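FOR RELEASE IN JUNE

Fletside swap shelf opens to all

I'm so happy to finally share this one! Our kitchenware swap shelf opens its doors this June, with 79 households signed up already.

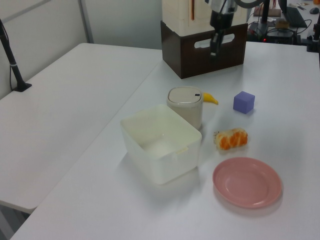

Fletside Reuse Club | News

Bring up to 20 clean pieces (bins, canisters, plates, whatever's crowding your cupboards) and take home what you like. My neighbors at Fudo are lending us the front room for 2 months. 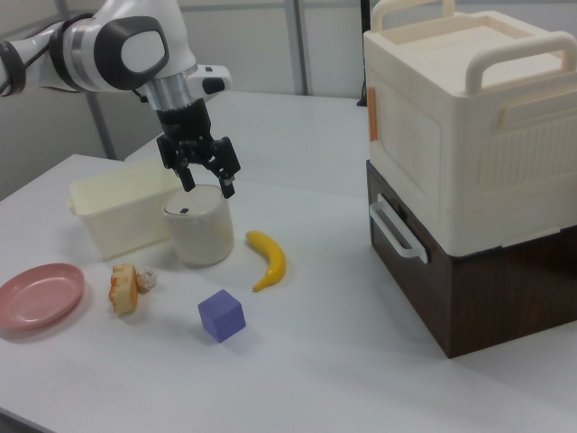 Contact

Lewis Rennie, Fletside Reuse Club, ext. 3547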